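Work and Automation, Unit 5: The Laundry Room
Handout for the Thursday group. Please read before class.

In the last unit we spoke about warehouses. Today we stay with a smaller workplace, the laundry, where the work is mostly loading, unloading, sorting and folding. My main case is Orulard, a laundry service that I visited for my own study. It has 12 employees, and the washing and drying were done by machine for many years already. The hands were needed between the machines.

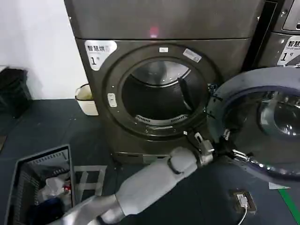 Economists like to speak of jobs, but I ask you to speak of tasks. At Orulard we wrote down 39 separate tasks for one shift. Some of them take only a few seconds, for example opening a dryer door, and the workers did not think to mention them in the interviews. For a robot arm such a task is not small. A door has a hinge and its own path, and the arm must follow this path without pulling too hard.

Yupin Nuchit, who has the morning shift, told me that her back is less tired now, but her head is more tired. She must watch, wait and decide when to step in. Her job title and her pay did not change. Keep this point for the discussion.

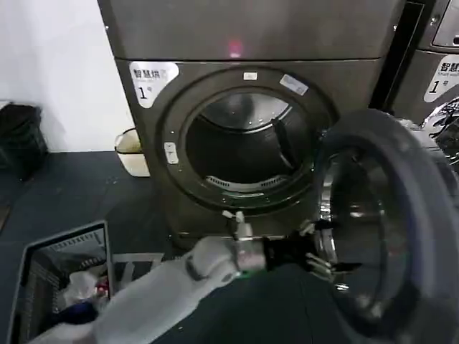
The second effect is on the rhythm of the day. Before, two people talked while they emptied the drums together. With the arm, one person stays near the dryers and the other is moved to folding. In the survey by Wibisono (see reading list), with 472 answers, more than 39 percent of the laundry workers named "less talk with colleagues" as a change they felt.
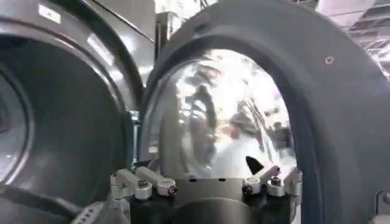 Who should teach the new tasks to the workers?
At Orulard it was the supplier, in one afternoon, and the workers found this too short. Stetitz proposes that experienced workers are trained first and then teach the others during paid hours.

For next time: choose a workplace you know, in Udine or at home, and list its tasks for one hour. Mark the ones you would not like to give away.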